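Prilholm 40 Work Stool: Four Months In

I bought the Prilholm 40 in October, and I've sat on it nearly every working day since. I do bench work (clock repair, plus a little engraving when somebody asks), so a stool matters more to me than a good chair does. I lean, I twist, I get up every few minutes to look for a screw. The old Bollholm I had before this one was fine for leaning and terrible for everything else.

What I love first is the seat! It's firm, slightly dished, and the front edge rolls down so your thighs don't go numb. The height lever sits where your hand falls, and it moves smoothly even with my full weight on it. The foot ring is the other big win — it locks properly, with a real twist, and mine hasn't slipped yet.

Assembly took me around 40 minutes, mostly because I put the ring on upside down. There are 4 bolts and a hex key. The booklet is thin but the drawings are clear. 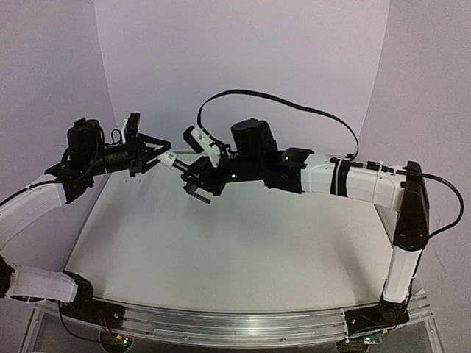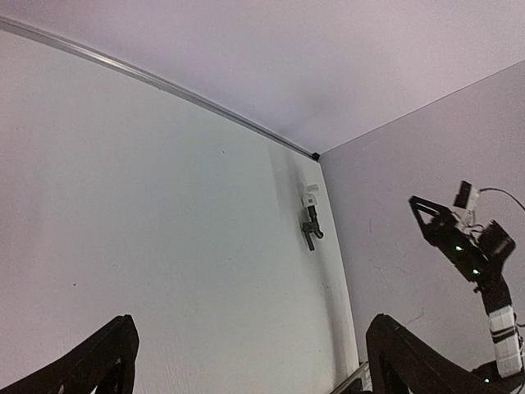

Casters or glides? You get both in the box, and I'd say try the glides first. On a hard floor the casters roll a bit too happily when you push against the bench, and I like to stay put when I'm holding a hairspring. Myrtle Ferreira, who has the same stool in the gray fabric, swears by the casters, but she works on carpet.

Two small gripes. The vinyl shows every bit of lint, and the lever's plastic cap came loose in the second week (a dab of glue fixed it). Perić makes a similar stool with a metal cap, but the seat is flatter and I didn't get on with it. I'd buy the Prilholm again tomorrow.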